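I've had the Ellik fingers on the hand gripper for most of February now, and I am completely smitten. I didn't expect to be! They arrived in a padded envelope with one folded sheet of instructions, and the first evening went on working out which screws were for what.

The old pair were the Wundis ones, hard plastic all the way to the tip, and very nice to look at. They're lovely on anything square and dry. Give them something slick with rounded corners, though, and you end up squeezing harder and harder until it pops out sideways (my kitchen floor can vouch for this). Peter Hubáček had been telling me to try foam for ages, and I kept putting it off because I assumed it would feel vague. 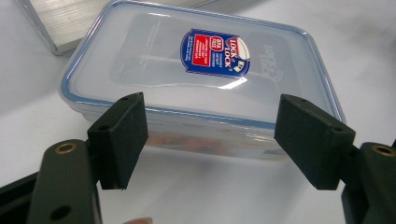 Foam pads do feel different in the hand, and it took me a while to trust them. You close, you feel a bit of give, and then the grip firms up, so there's a soft half-second where you can still shift things about. I've been practising on tubs from the kitchen, and the Lock & Lock with the light-blue rim is my favourite test piece: rounded corners, smooth walls, and a lid that makes it hard to judge where the sides are when you come at it from above. I go in low, with the bottom of the pads close to the table, and close on the body of the tub well under the rim.

The camera is still the Sudon, same mount as before. I've logged 155 grasps with the new fingers so far, 12 of them drops, and most of those came early on when I was closing too high. The Wundis set had 509 behind it, so it's not a fair comparison yet.

Next up is a stiffer foam, if Hrnčiar ever has it back in stock. I'd also like to try a thinner pad for getting between things in a full cupboard.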